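Fernsteuern ist anstrengender als gedacht

Nur kurz, bin eigentlich schon viel zu müde zum Tippen. 70 Durchgänge waren heute der Plan. Geschafft: weniger. Reden wir nicht drüber.

Also. Zwei Arme, zwei Griffe zum Führen, und was ich mit den Händen mache, machen die Greifer nach. Klingt einfach. Ist es auch, die ersten fünf Minuten. Dann merkt man, dass man beim Greifen sonst nie hinschaut. Muss man jetzt aber. Und Kraft spürt man gar nicht, man sieht nur, ob sich was verbiegt. Oder eben wegrutscht.

Rehema hat vier Abende Vorsprung und macht das alles in einem Rutsch, ganz ruhig, ohne Zwischenstopps. Ihr Tipp: nicht korrigieren. Wer zögert, bringt dem Modell das Zögern gleich mit bei. Hab ich natürlich trotzdem gemacht, ständig. Zwei Durchgänge komplett verworfen, weil ich den Deckel dreimal angesetzt hab.

Was mir erst heute klar wurde: die Startposition. Wenn der Korb immer exakt gleich steht, lernt das Ding die Stelle auswendig und sonst nix. Also jedes mal ein bisschen verschieben, drehen, auch mal blöd hinstellen. Und aufschreiben, von Hand, Syafiqah besteht darauf. Nervt, hilft aber beim Aussortieren später ungemein.

Offene Fragen für morgen: linker Arm zuerst oder beide gleichzeitig? Kürzere Pausen? Und wohin mit den misslungenen Aufnahmen, löschen oder getrent aufheben? Ich bin für aufheben. Syafiqah nicht.

So, Schluss, die Schultern tun weh. Mehr wenn das Training durch ist. 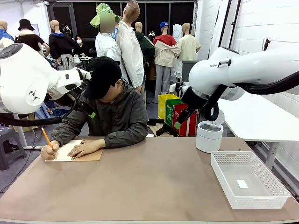
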